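Gremcombe Community Kitchen
Minutes of the Operations Meeting, February

Present: Harriet Castellanos (chair), Laurier Caron, Darlene Kowalchuk, Murray Ross (minutes)
Apologies: Gordon Zacharias

The meeting opened at 4:10 p.m.

1. Minutes of the previous meeting
Approved with one correction. Under item 3, "freezer" should read "walk-in cooler."

2. Matters arising
The cooler door seal has been replaced. L. Caron reported that the temperature log shows no readings above the limit after the repair. Item closed.
The drain in the prep room is still slow. The landlord has been written to a second time. Item remains open.

3. Meal numbers
D. Kowalchuk reported 483 lunches served in January. Monday remains the busiest day. The figure excludes meals delivered to Clondetti House, which are recorded separately. H. Castellanos asked that both figures appear on one sheet from next month.
Action: D. Kowalchuk

4. Supplies
The Jadoon contract for dry goods ends in the spring. Two quotes have been received and a third is expected. Decision deferred until all three are in hand.
Purutex has changed the pack size for dish cloths. The unit price is the same but the minimum order is now 100. Agreed to order one pack and review storage space in the back hall before ordering again.
Action: L. Caron

5. Serving trays
Some 700 dollars remains in the equipment budget. M. Ross proposed that part of it go toward plastic trays for the lunch line, to replace those withdrawn at the January check for cracked rims. L. Caron asked whether the new trays would fit the existing drying rack. M. Ross to measure the rack slots and report back before any order is placed. Color was discussed briefly; no objection to green.
Proposal approved subject to the rack measurements.
Action: M. Ross

6. Dishwasher
The rinse cycle stopped early on several occasions. The service technician adjusted the float switch and recommended descaling monthly in place of quarterly. Schedule to be amended and posted beside the machine.
Action: G. Zacharias

7. Any other business
The side entrance will be closed during painting. Deliveries will use the front door until 9:30 a.m. only. Suppliers to be told by email.
Action: D. Kowalchuk

The meeting closed at 5:05 p.m.
Next meeting: same time and place, date to be circulated with the agenda.

Attachment to item 5
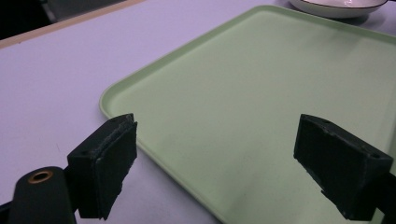 Plastic tray, pale green, with raised rim.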